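A falha 143 apareceu na tarefa de recolha de roupa, às 6 da manhã. O Dukari fechou a garra sobre o tecido junto ao sofá e o controlador registrou força de 80 newtons. O limite era bem menor. O comando de abrir foi aceito, confirmado e não executado. Annelore Baumgart abriu o registro em Grosach e leu a linha duas vezes.
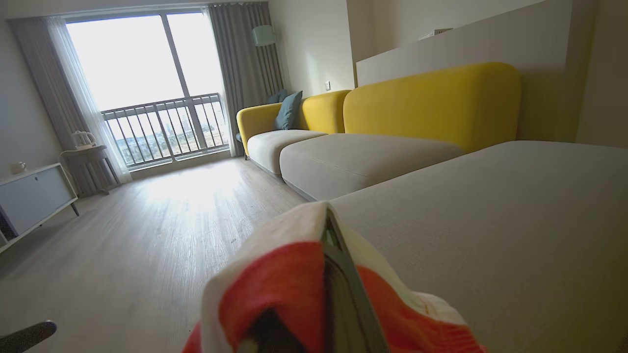

Pelletier escreveu no canal que confirmação de comando não é confirmação de movimento, e que isso constava do relatório de maio. Pediu que cortassem a energia do pulso antes de qualquer outra tentativa.

Annelore cortou. A parada levou 290 milissegundos, dentro da norma interna. Depois comparou a posição declarada do motor com a do encoder: divergiam desde a calibração em Murkville. Anotou o desvio, bloqueou os dois braços e deixou o cesto fora da sequência.

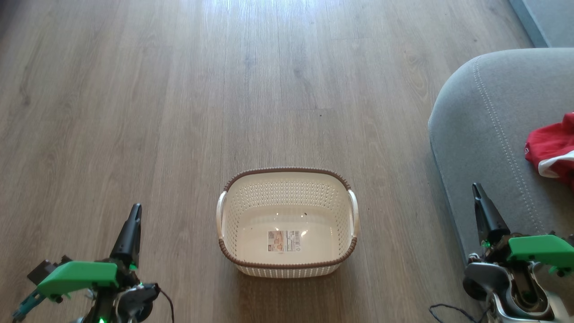
Cesto e peça de roupa, registro da falha 143.

O campo "causa" continuou em branco até a troca de turno.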